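공유주방 Na 6월 운영모임 회의록

적은 사람: 저(Perrine Rey). 말투가 수다스러운 건 좀 봐주세요!
참석: Killian Deschamps, 저 포함 모두 9명
시작: 오후 5시

1. 지난번 이월 건
Cellora 쪽 찬장 문은 아직 못 고쳤어요. Killian이 경첩을 주문해 뒀다고 하니 다음 모임까지 기다리기로 했습니다.

2. 스테인리스 통 청소
오늘 제일 길게 얘기한 안건이에요. 안쪽이 깊고 둥글어서 손 넣어 닦기가 영 번거롭다는 말이 여럿 나왔고요, 저도 동감입니다(소매가 매번 젖어요). 철수세미는 금지, 부드러운 스펀지만 쓰기로 정했어요. 굽은 금속판에 남는 손자국은 마른행주로 닦아 주세요.

3. 그릇 자리
투명한 그릇은 상판에 두면 잘 안 보여서 팔꿈치로 치기 딱 좋아요. 쓰고 나면 바로 선반으로! 나무로 된 둥근 것들은 물에 담가 두지 않기로 했습니다.

4. 돈 얘기
세제와 행주값으로 한 사람당 3000원씩 걷습니다. 남은 돈은 384원이라 이월이랄 것도 없네요. Stingate 모임에서 행주를 나눠 주겠다고 해서 Killian이 받아 오기로 했어요.

5. 기타
Prultamness 빵 모임이 오전 시간을 달라고 했는데, 의견이 갈려서 결정은 미뤘습니다. 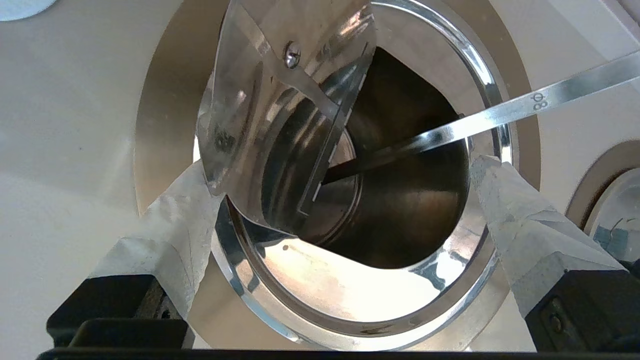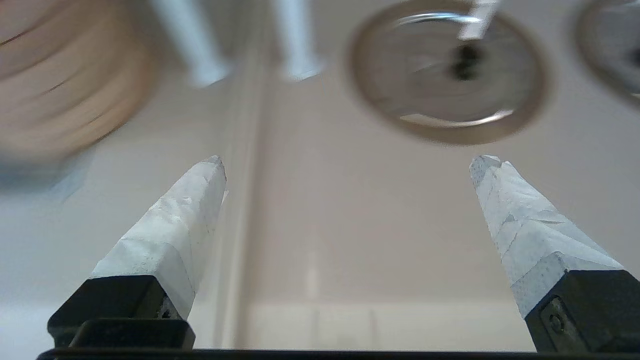
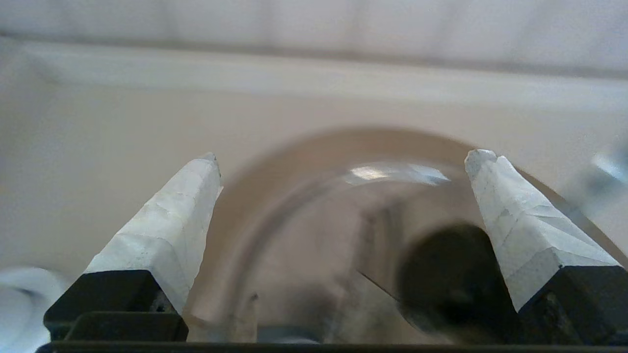 끝나기 전에 나온 질문: 투명한 그릇은 아무 선반에나 올려도 되나요?
답: 맨 아래 칸에만 올려 주세요. 위 칸은 냄비 자리로 남겨 둡니다.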